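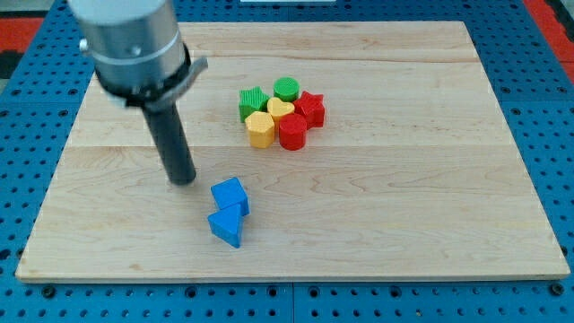

*Blue blocks on a wooden board, with a robot arm above them.*

**Drondwood gets its console release in July, with both expansions included**

The studio Dendetura has confirmed that its building and survival game Drondwood will come to consoles in July. The PC version has been on sale since last autumn. The console version will include the two expansions, Fang and The Salt Road, which PC players had to buy separately.

The news was published on the studio's website in the morning, together with a trailer of two minutes. The publisher Pravidari, which already takes care of the PC version in Europe and North America, will also publish the game on consoles. A boxed edition is planned, but only in selected stores, and the list of these stores is not yet known.

Drondwood puts the player in charge of a small settlement at the edge of a very old forest. In the day you cut trees, build houses and trade with other villages. At night the forest grows back, and it does not always grow in the same place. The roads which you made yesterday can be closed in the morning. The PC version received good comments for this idea, and less good comments for its menus, which many players found slow and too deep.

According to Dendetura, the menus were the biggest part of the work for consoles. The building menu is now a wheel with two levels, and the trading screen was made again from zero. It is possible to pause the game at night and still give orders, something that was not possible on PC at launch. The same changes will come to the PC version as a free update on the same day. Players who prefer the old menus can keep them with an option in the settings.

The full game has 551 buildings, tools and decorations when both expansions are counted. Fang adds the wolf packs, the hunting lodge and a separate winter campaign with seven chapters. The Salt Road adds river boats and a second map along the coast. Both can be switched off when a new settlement is started, and the studio recommends this for the first game, as the wolves can be quite hard for a beginner.

One limit will be different between the versions. On PC a settlement can grow until the computer becomes too slow. On consoles the population will stop at 300 villagers. Dendetura writes that this number was chosen after long tests with the largest map, and that it may be raised later if the performance allows it. Saved games from PC can be moved to consoles only if they are under this limit.

Multiplayer for up to four players will be available from the first day, but only between consoles of the same family. Play between PC and consoles is "on our list," the studio says, without giving a date. Split screen is not planned.

A closed test of the console version took place in spring. The studio received 2,539 reports from the players who took part, and it says that 2,318 of them are already solved or were reports of the same problem. The rest are mostly small things: text which is too long for its button in some languages, animals that stand still on bridges, and a sound of rain that continues inside the houses. One more serious problem, a crash when the last well of a settlement is removed, is still open. It should be repaired in a patch on release day.

The text size was also a frequent complaint in the test. The console version will have three sizes of text, and the biggest one can be read from a normal sofa distance, the studio promises. There will be options for color blindness and for holding or tapping the buttons. The controls can be changed completely, except for the camera, which stays on the right stick.

The price was not announced. Pravidari only says that the console version will cost less than the PC game and the two expansions bought together. Pre-orders will open in the coming weeks, and people who order early will receive a small set of painted roofs. The same roofs will be given later to all players for free, so there is no need to hurry for them.

A demo is also planned before the release. It will contain the first five days of the normal campaign, and progress can be continued in the full game. The demo will be in English, German, French, Spanish and Polish. For the full game, Japanese and Brazilian Portuguese will be added.

Dendetura did not say if there will be a third expansion. In the last part of its text the studio writes that the team is now divided in two groups, one for updates to Drondwood and one for "something smaller," and that more information about the second project will not come this year.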